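Warkeck puts robot arms on its sorting table

Sep 30, 2023

Warkeck, which packs kitchen and play sets for mail-order shops, has moved part of its sorting work to a pair of robot arms. The arms were set up in July by Villum, an automation firm.

The packing room has a staff of 21. Two of them have left the sorting line and now watch over the arms, set out parts and step in when a piece is dropped. Both took 20 hours of training. Their pay grade stays the same until a review with the union.

Packers say they spend less time bent over bins, but the breaks are now tied to the machine's schedule.

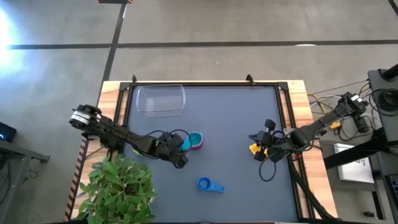
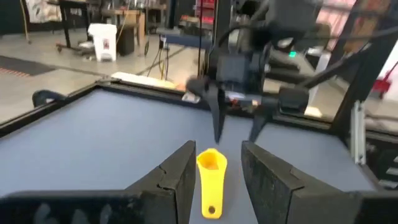 Yellow plastic pieces are among the parts on the table.

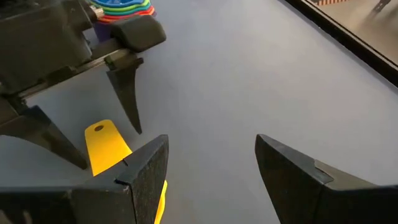 Will the arms replace packers at Warkeck?
The company says it plans no layoffs, but it will not fill the next two openings on the sorting line.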